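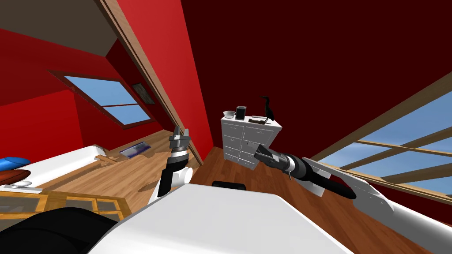 Sarnix home robot, pre-run safety checklist, bedroom tidy-up
Wundham test site, simulation stage
Revised December

1. Floor clear of loose bits before the base moves. FAIL
Small wooden fragments near the foot of the bed. Clear them, then rerun. Sweeping them up is still a job for us, but I'd love to hand it over next year!

2. Mats and rugs marked on the map. OK
Planner now slows down at mat edges. Big step up from the last build.

3. Both grippers empty at start. OK

4. Gripper clear of furniture before drawer task. OK
Drawers have small dark handles. Version 14 missed this kind all the time, version 15 gets a decent hold. Really pleased with this one.

5. Items on top of chest logged as breakable. OPEN
Bowl, canister and tray are in. The bird figurine isn't, and that long neck worries me. Keep the arm away from the top until it's added.

6. Windows set as no-reach zones. OK

7. Stop button tested twice, 2 operators. OK

8. Run count before real-room trial: 3,000 clean runs. OPEN
Lurnelmont wants the full number and so do I.

Can it do the chore yet? Drawers, very nearly. Dusting around ornaments, no. Making the bed, ask me again after the Wunderlich hand arrives.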